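Simulated bench (home robotics)

September 4, 2025
By Selorm Amegashie

A simulated bench is a stand-in for a real workbench, built in software, where a robot arm can be tried out before anything gets bolted down, plugged in or broken. People who build at home use the term loosely. Some mean a full copy of their garage with the shelves and the light switch in it. I mean a table, an arm and a couple of things to pick up, and that's the sense I'll stick with for most of this article, mainly because it's the one I've built (three times now, counting the version I deleted by accident in March).

Origins of the term

I first ran into it at Prondalville, the shared workshop where I rent a shelf and do most of my noisy work. The older members say "sim bench" for anything that runs on a screen, even a drill press timer somebody wrote for fun. Elsewhere you'll hear "virtual cell" or "digital table," and I've seen people argue over those for a whole evening. They overlap a lot. A cell usually has fences and conveyors in it, and a bench usually doesn't.

Parts of a bench

You need a surface, and you need to know how high it is. Sounds silly, but the surface is where I lost my first two weekends. In my setup the top of the table is height zero and everything else is measured up from it, including the base of the arm. Pick the floor as zero instead and you'll be adding the table height to every single number for the rest of your life, and one day you'll forget.

Then comes the arm itself. Most makers of arms put out a model file with the link lengths and joint limits, and hobbyists pass around cleaned-up copies. My bench software is Pendudari, a small package a few of us at the workshop keep patched, and it reads those files without much fuss. It does not read them quickly! I start it loading and go put the kettle on.

Last come the props. Cups, blocks, balls, whatever you plan to move. Every prop has two shapes: the one you look at and the one the physics bumps into. The first can be as pretty as you like. The second should be as plain as you can stand.

The cup problem

Cups deserve their own heading, because they trip up nearly everyone. A lot of software will quietly wrap a bumping shape around the outside of a cup and fill in the hollow, so you get something that looks open and behaves like a tree stump. You lower a ball into it and the ball sits on top of thin air. The fix is to build the cup from a floor and a ring of little wall slabs, or to bring it in as a proper hollow mesh and put up with the slowdown.

Mesh cups (the pen-holder kind) are worse again if you try to model each hole in the physics. Don't! Let the holes be part of the picture and give the physics a solid wall. Nothing I've ever dropped into one was small enough to care.
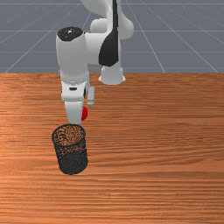 Gripper over the mesh cup on the wood-grain tabletop.

Approach and clearance

The part of the job I fiddle with most is the height of the hand over the rim. Too high and whatever you let go of picks up speed and bounces. Too low and a fingertip catches the edge, and then the cup tips, and then you're chasing it across the table with a planner that still thinks it's standing up. I work with waypoints: one well above the cup, one just over the rim, and one for the release. Three is plenty. A friend of a friend uses eleven and I don't know how he sleeps.

Approach angle matters too. Coming straight down is dull and it works. Coming in from the side looks lovely and will find the rim every time, at least when I do it.

Looks versus behavior

New builders (me included, very much me included) spend ages on wood grain. A nice texture is good for morale, and if you're going to train a camera-based program on the pictures it really can matter, so it isn't all vanity. But grain has no friction. The slipperiness of the table is a separate number, and the default in Pendudari is way too low for bare wood. I had a block skate off the far side like a hockey puck before I found the setting. Same story with the floor beyond the table: mine is a plain grid, and it's only ever been useful for telling me whether I've knocked the viewpoint crooked.

Moving to the real bench

Going from the screen to the real thing is its own subject. The short version is that you should run slowly, keep one hand near the stop button and expect the table height to be wrong. I use a Vokness controller box at the workshop, and Habte clamps to hold my board flat, and I still shim one corner with folded cardboard. Measure the real table at the spot where the work happens. Mine sags in the middle, and I blamed the gripper for that for much longer than I'd like to admit.

See also

Collision shapes; joint limits; waypoint planning; friction settings; pen cups, hollow versus solid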